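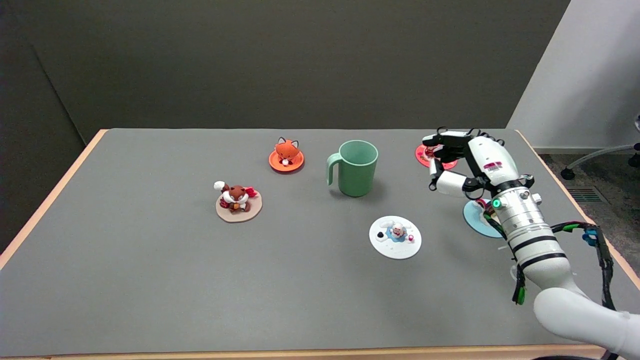
# Hand comparison bench – walk-round before each block of trials

Please go through this from top to bottom before every block, even if you were the one who ran the last block and are quite sure nothing has moved. Initial each line on the paper copy by the door. Comments are from the August round, and I have left them in because the next person will probably wonder about the same things we did.

## Arm and mounting

- [x] **Emergency stop pressed, released and reset from the operator's side.** Fine. Asif Magsi asked for the button to sit closer to the keyboard, and it now does, so please leave it there!
- [x] **Wrist bolts checked with the torque driver after every hand change.** One was a little shy after we took the Skostik two-finger off and put the multi-fingered hand back on. Tightened and marked with paint pen.
- [x] **Speed limit set to 20 percent for first reaches.** Go up to 40 only when the whole block has run cleanly at the lower setting.
- [ ] **Cable slack along the forearm.** Still open. The black bundles loop out on the outer side, and with the arm reaching over the far right of the table I would like them held in closer. Zeeshan Rajput has longer straps on order – until they come, keep the wrist rotation within the soft limits.
- [x] **Connectors seated, blue and green both.** Push, then tug gently. A half-seated plug looks exactly like a good one from the chair.
- [x] **Forearm LED showing green before motion is enabled.** OK.

## Hand

- [x] **Each finger opened and closed on its own, slowly, with your own hands well back.** All moved freely. The thumb was slower than the others on the first cycle and then caught up, which Rami Yammine says he has seen on cold mornings.
- [x] **Barcode label on the back of the hand readable and matching the log.** Please read it off the hand and don't copy it from yesterday's sheet (I have done this myself, and it cost us an afternoon).
- [ ] **Fingertip pads free of dust and glue.** Wiped, but the pad on the index finger is wearing at one corner. Replace before the next Dranholm comparison or the slip figures won't be fair to either hand.

## Table and objects

- [x] **Tabletop clean and matte, no tape residue.** OK.
- [x] **Figurines on their round bases, mug upright.** Keep the foxes on the orange and beige-pink bases so the runs can be compared.
- [x] **Mug handle pointing toward the orange fox.** It does matter. The Skostik takes the mug by the body and doesn't care, but the multi-fingered hand plans around the handle.
- [ ] **Clearance under the forearm.** The light-blue base sits very close in when the hand is over the red-pink one. Shoaib Rind would like it moved toward the front, and I agree, but let's finish this block first and change the layout for both hands together.

## Floor and surroundings

- [x] **Chairs rolled clear of the arm's reach.** Do look behind the right end of the table as well, as casters have a way of wandering.
- [x] **Floor vent uncovered.** OK.

## Sign-off

Cleared for a block of 32 grasps at the lower speed, with the three open items carried over. Shoaib Chaudhry has the spare pads in his drawer and will fit them when the hand next comes off.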